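Plurnetti Opens Sign-Ups for Sengar, Its Free Lunch Packing Evenings
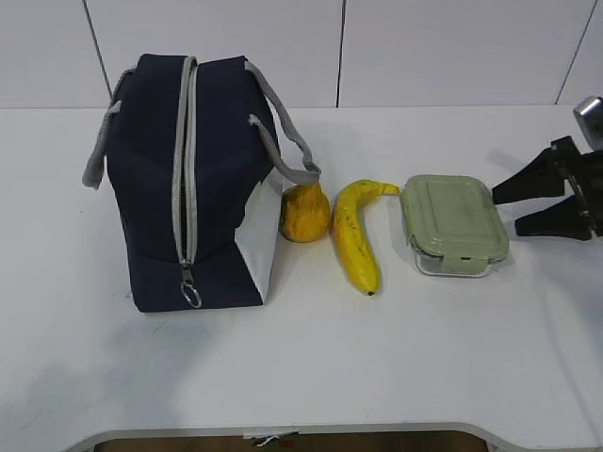

What should go into the lunch bag first?
The heaviest and firmest things go in first, so a closed food container sits flat on the bottom and soft fruit rides on top of it.

Simple advice like that is at the heart of Sengar, a series of free evening sessions on packed lunches that starts in June at the Plurnetti community kitchen in Sureria. Sign-ups are open now. There are 40 places at each session, and the series runs for 4 Tuesdays in a row, from 6:30 to 8 p.m.

Plurnetti ran a single trial evening last spring and the waiting list filled up before lunchtime on the first day! Parents came, and so did night-shift workers, students and a few grandparents who pack for the whole house. They swapped containers, compared bags and stayed well past closing to talk about sandwiches that don't go soggy. We have wanted to do it properly ever since, and we are very happy to finally be able to.

Each evening has its own subject. The first is about the bag: what size to choose, how to clean the lining, where a cold pack does the most good, and why it helps to leave the zipper open overnight after the bag has been washed. The second is about fruit, which people told us is the thing most likely to come home uneaten or squashed. We will try out ways to carry bananas, mangoes, pears and berries, with plenty of tasting along the way.

The third evening covers leftovers and hot lunches, including how to cool cooked rice quickly and how to label a container so that the right person opens it. The last one is a pack-along. Everyone brings their own bag and their own containers, and we fill them together from a shared table – enough for a real lunch the next day.

Food for the shared table comes from the Plurnetti pantry, with baked goods from Cakex, the neighborhood bakery on the same block. Cakex is also sharing its recipe for a small oat loaf that slices cold and keeps its shape in a bag (it is very good with a little butter). The recipe is printed on the back of the Sengar packing card, and 200 of the cards will be handed out free at the front desk, whether or not you come to a session.

The card itself fits on a refrigerator door. One side has a packing order, a short list of foods that need to stay cold, and a blank column for the week. Families at the trial evening asked for that blank column, mostly so that children could fill it in themselves.

No cooking skills are needed. Children are welcome with an adult and don't need their own place. The kitchen is on the ground floor, with step-free entry from the parking lot side, and there are stools at the low counter for anyone who would like to sit while they work. Please tell us about food allergies when you sign up – we plan the shared table around them, and nuts will be kept out of all sessions.

Bring a lunch bag if you have one. Any kind is fine, old or new, and there will be a swap shelf by the door for clean containers with matching lids. Lids without containers are welcome too, as we have quite a collection waiting for partners.

To sign up, stop by the Plurnetti front desk in Sureria or use the form on the Sengar page. Places can be booked for one evening or for the full series. If a session is full, ask to be added to the waiting list and we will get in touch when a place opens up.

Members of the press are welcome at any session and are asked to let the front desk know the day before.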